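Thread: can a machine do the boring chores yet or no

grout_monkey
Posted Thu 31 May
Wife wants a laundry folder. Saw one for 4000 bucks. Anybody have one? Does it work or is it a coat rack

Nomar
no. save your money. we trialed a folding unit at the shop in August, rags only, all same size. Jammed on anything with a hem. Sent it back after 7 days

Bramwell52
Disagree with Nomar — hem jams are a feed problem, not a robot problem. Our floor scrubber has 266 hours on it and I touch it once a week to empty the tank. That's a chore. It does it.

Nomar
floor is flat. floor doesnt wad up

kerkach_tools
^ this. Rigid stuff is easy, has been for years. Cloth is teh hard one. Different shape every time you grab it

grout_monkey
ok but sorting? dont even need folding. Just get the shop rags in the right bin

Bramwell52
Sorting by color is almost solved imo
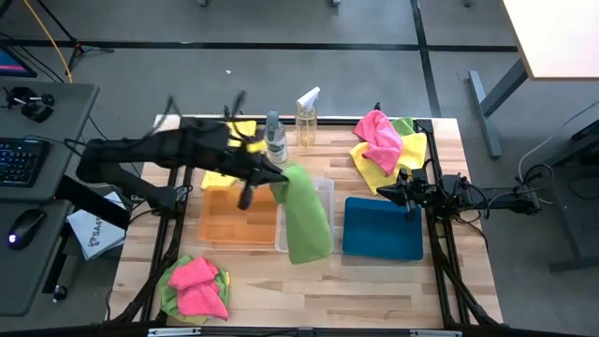
My beef with rag sorting is the pile. One rag by itself, fine, any arm can move it. Pull one off a heap and you get two, or a corner of one. With the green one up there it's got it by a corner and the rest just hangs down over the clear bin, and the other arm is holding nothing. Pink and yellow still heaped up at the back. I'd want to see the whole heap done, no edits, before I spend a dime.

Nomar
so we agree

Bramwell52
we do not. I said sorting. You said no to everything

kerkach_tools
Usance quoted us 752 a month to lease an arm for bin work. Kid with a cart still cheaper, and he takes out the trash too

grout_monkey
told the wife no. she's not happy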